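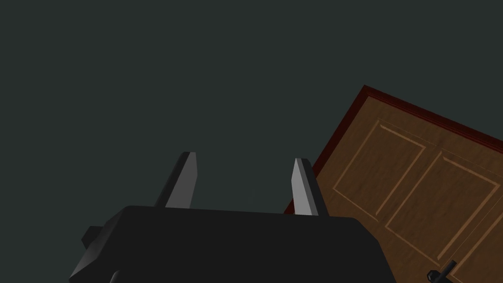

Figure 3. Rendered interior with a plain dark grey surface and a door at the right.

4.2 What the wall colour studies can and cannot support

The claim that grey walls make people tired, slow or sad is repeated so often in design guides that few writers now give a source for it. When we followed the references back, most ended at the same place: a survey of office staff in Sordale by Barbieri and Kivi. The survey is a decent piece of work within its limits. It asked 668 employees to describe their workplace and to rate their own energy at the end of the day. Those who called their walls grey gave lower ratings than those who called them white, cream or yellow. Later authors have treated this as evidence that the paint did something to the people, and we do not think the survey can bear that weight.

The first difficulty is that the colour was reported by the same people who reported the tiredness. Someone who is worn out and fed up with the job may well look at an off-white wall and call it grey. Barbieri and Kivi had no paint records and did not visit the offices. They say so plainly in their discussion, but the caution has dropped out of nearly every paper that cites them.

The second difficulty is the building stock. The grey offices in Sordale were mostly on the lower floors of older blocks, with small windows and shared heating. A worker there had less daylight, more traffic noise and, in several cases, a longer walk to the canteen. Any of these might lower a person's energy by five o'clock. The authors adjusted for age and length of service, and for window size in one model, where the difference between grey and other walls shrank by more than half. That model is in their appendix. We have not found it mentioned anywhere else.

The experiments are smaller and pull in different directions. Akolgo placed 133 students in one of 3 painted rooms (grey, pale blue, white) for a proofreading task. The grey room produced slightly fewer errors, though the gap was small and the rooms were not lit to the same level. Her own reading was that a dull room gives the eye little else to do. Critics have answered that proofreading is a poor stand-in for a working day, and they are right, but the same critics tend to accept equally short tasks when the result suits them.

Farouk took a different route and repainted waiting areas at the Jorkham clinic, keeping furniture and lamps as they were. Patients were asked how long they thought they had waited. Estimates rose after the change to dark grey and fell again after the change back. This is the strongest result in the field, and it deserves to be taken seriously. It also rests on 4 waiting areas, one of which was closed for part of August, and on a question that was put by reception staff who knew what colour the walls were supposed to be tested for. We would want to see it repeated with staff who did not know before building any advice on it.

4.3 The trouble with the word "grey"

A further problem runs through all of these papers, and it is a simple one. They do not mean the same thing by grey. Akolgo's room was a light warm shade that several of her students called beige. Farouk used a dark shade close to charcoal. Barbieri and Kivi let respondents decide. The surface in Figure 3 is darker than anything Akolgo tested, yet all of these would be filed under a single heading in a review. Pooling them gives an average for a colour that was on no wall at all.

Pärn has argued that the Carré chart, which sorts interior paints by lightness and warmth, would put an end to the confusion. It would help. We are less sure that it would settle much, for two reasons. The chart was drawn up for matching paint under shop lighting, and a shade that sits in one band by day may look to belong in another under evening lamps. It also says nothing about how much of the room is covered. One dark wall behind a bookcase and a whole corridor in the same paint get an identical entry.

Pattern and detail raise the same kind of question. A large even surface without markings gives no sense of scale, and people in such a room may be responding to the lack of detail and hardly at all to the hue. None of the studies reviewed here included a plain wall and a papered wall of matching shade. Until somebody does this, statements about grey will go on borrowing from statements about bareness, and we doubt that readers of design guides can tell which one they are being offered.

Money should be mentioned too. The Drorow paint company paid for the follow-up to the Sordale survey and supplied the list of colour names used in it. We have no ground for saying that this changed the findings, and the follow-up reports the arrangement openly. Still, the list offered eleven names for warm shades and two for grey, one of which was "dull grey". A respondent with a perfectly pleasant pewter office had nowhere sensible to put it.

Our position, then, is a modest one. Very dark walls in places where people wait may make the wait feel longer. That is a reasonable guess with one fair study behind it. The broader claim, that grey lowers mood or output among people at work, has been asserted with far more confidence than the data allow, and we have left it out of the recommendations in Section 6. Landlords who wish to repaint should do so if they dislike the colour.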